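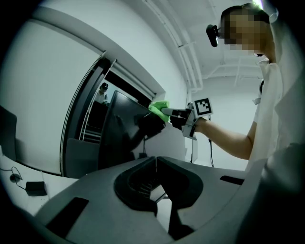

Über uns

Schön, dass Sie zu uns gefunden haben! Wir sind die Strickschule Duvudau, und wer uns noch nicht kennt, dem erzählen wir gern ein wenig, wie alles angefangen hat (bitte eine Tasse Tee bereitstellen, Anneliese fasst sich ungern kurz).

Wie es anfing

Anneliese Seidel hat viele Jahre lang an ihrem Küchentisch Nachbarinnen und deren Enkel das Stricken beigebracht, erst dienstags, dann fast jeden Abend. Als die Stühle nicht mehr reichten, fand sich in der alten Druckerei Gaber ein Raum mit großen Fenstern, und dort sind wir geblieben. Den ersten Kurs besuchten 10 Leute, darunter Hsiu-ying Fang, die eigentlich nur eine Mütze für ihren Vater fertigbekommen wollte. Heute leitet sie unsere Abendkurse und kann Ihnen jedes Lochmuster erklären, notfalls auch dreimal und immer mit derselben Geduld.

Was Sie bei uns lernen

Im Grundkurs geht es um rechte und linke Maschen, ums Anschlagen und Abketten und natürlich um das Aufnehmen gefallener Maschen, vor dem sich am Anfang alle fürchten. Danach wird es bunter: Netzmuster, Zöpfe, Socken mit verstärkter Ferse, und im Winter unser langer Pullover-Kurs, der sich erfahrungsgemäß bis in den Frühling zieht — und manchmal noch ein gutes Stück darüber hinaus.
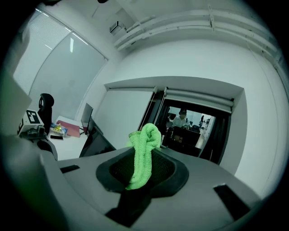
Wolle dürfen Sie gern selbst mitbringen. Im Regal liegen außerdem rund 3.000 Knäuel, sortiert nach Stärke und nicht nach Farbe, worüber Anneliese und Hsiu-ying seit Jahren freundlich streiten. Nadeln verleihen wir für die Dauer des Kurses kostenlos.

Unsere Freunde in Itthorpe

Mit dem Strickkreis in Itthorpe verbindet uns eine lange Brieffreundschaft, aus der das Projekt Truraver entstanden ist: eine gemeinsame Decke aus 1.394 Quadraten, jedes von anderer Hand. Sie ist schwer, ein bisschen schief und uns sehr ans Herz gewachsen. Im Juni reist sie immer für ein paar Wochen hinüber nach England.

Kommen Sie vorbei

Zum Schnuppern brauchen Sie keine Anmeldung, nur etwas Zeit. Für die festen Kurse schreiben Sie uns bitte vorher ein paar Zeilen, gern auch mit einem Foto von dem Stück, das seit Jahren unfertig bei Ihnen in der Schublade liegt.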